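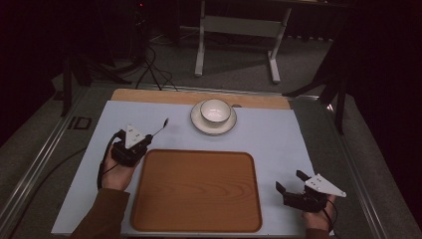

Gitmont Brallgate Cup Warming Cabinet, Countertop

Product page revised 2020-12-05

Overview

The Brallgate is an enclosed electric cabinet for warming empty cups, saucers and small plates before service. It is built for coffee counters, hotel breakfast rooms and staff kitchens where the top of the espresso machine is too small or too uneven in temperature to hold a full set of china. Cups are stored and warmed in the same place, behind a hinged glass door.

The cabinet heats from below and from the rear wall. There is no fan. Air moves by convection through slots in the shelves, so the lower shelf always runs slightly warmer than the upper one. Thick-walled cups should go on the lower shelf. Thin porcelain and saucers can go on either.

The Brallgate warms clean, dry ware. It does not dry cups from a dishwasher, does not sanitize, and is not a holding cabinet for food.

Specifications

Type: countertop, enclosed, convection
Heating element: 200 W, sheathed, not user-replaceable
Maximum setting: 70 °C
Control: Higuchi rotary thermostat, 7 positions plus off
Shelves: 2, slotted steel, removable
Door: single pane tempered glass, hinged left or right
Outer shell: powder-coated steel
Feet: adjustable, rubber-tipped
Power cord: fixed, grounded plug
Indicator: amber lamp, lit when the element is drawing power
Finishes: white, dark gray

Temperature control

The thermostat reads air temperature at the rear wall, between the shelves. Position 1 is for cabinets left on all day in warm rooms. Position 7 corresponds to 70 °C and is meant for heavy stoneware or for a quick warm-up before opening. Most sites settle on one of the middle positions and leave it there.

The amber lamp cycles on and off once the set temperature is reached. A lamp that stays lit for a long period usually means the door is not fully closed or the cabinet is standing in a draft. A lamp that never lights, with the control on and the outlet live, indicates a tripped thermal cutout. See Thermal cutout below.

Saucers in a stack warm much more slowly than single cups. If saucers are wanted warm at opening, load them the evening before and switch the cabinet on first thing. Cups may be stacked, but the inner cup of a stack will lag behind the outer one.

Suitable ware

Glazed porcelain, bone china, stoneware and tempered glass cups are all suitable. Check the following with the maker of the ware before loading:

Gilded or metallic rims. Heat at these levels does not normally affect fired decoration, but decals applied after firing may lift.
Crackle glaze. Repeated warming can open the glaze further.
Double-walled glass. Some types are sealed with an adhesive that softens.

Do not load plastic lids, wooden or bamboo trays, cork coasters or lacquered items. Wood left in the cabinet dries out and may warp or split along the grain.

Placement and ventilation

Place on a level, heat-tolerant surface. Leave the rear slots clear of the wall and do not push packaging or paper stock against the sides. The top panel gets warm in use. It may hold napkin dispensers or similar light items but should not be used as a third shelf for cups.

The cabinet must not be built into a closed cupboard. For open shelving, allow enough room above the unit to lift the top panel for service.

Changing the door side

1. Disconnect the power and let the cabinet cool.
2. Open the door and support its weight. Remove the lower hinge pin with the key supplied.
3. Lower the door off the upper pin.
4. Move both hinge blocks to the opposite side and fit the blanking plugs in the open holes.
5. Rehang the door and tighten the lower pin.
6. Move the magnetic catch. It is held by a single screw.

Cleaning

Wipe the interior with a damp cloth and mild detergent when cold. Shelves lift out toward the front and can go in a dishwasher. Coffee residue on the floor of the cabinet should be removed before it bakes on. Do not use scouring pads on the powder coat, and do not spray liquid at the rear wall, where the thermostat bulb is exposed behind a wire guard.

Thermal cutout

A manual-reset cutout is fitted behind a cap on the underside. If it trips, unplug the unit, let it cool, remove the cap and press the button until it clicks. A cutout that trips a second time points to a blocked rear vent or a failed thermostat. Stop using the cabinet and contact a service agent.

Accessories

Stada shelf liner: perforated silicone mat, cut to the shelf outline. Reduces noise and chipping when loading. One mat per shelf, sold in packs of 2.
Stada saucer rack: upright wire rack for the lower shelf. Holds saucers on edge with an air gap between them, which shortens warm-up.
Wall bracket: steel, for masonry walls only. Fixings not included.
Spare hinge key.

Liners made before August have a slightly larger corner radius. They fit current shelves but leave the front corners uncovered.

In the box

Cabinet, shelves (fitted), hinge key, blanking plugs, adjustable feet, printed instructions.

Ordering notes

State the finish when ordering. The door is supplied hinged on the left unless requested otherwise. Replacement thermostats and door glass are stocked as spare parts. Heating elements are fitted by service agents only.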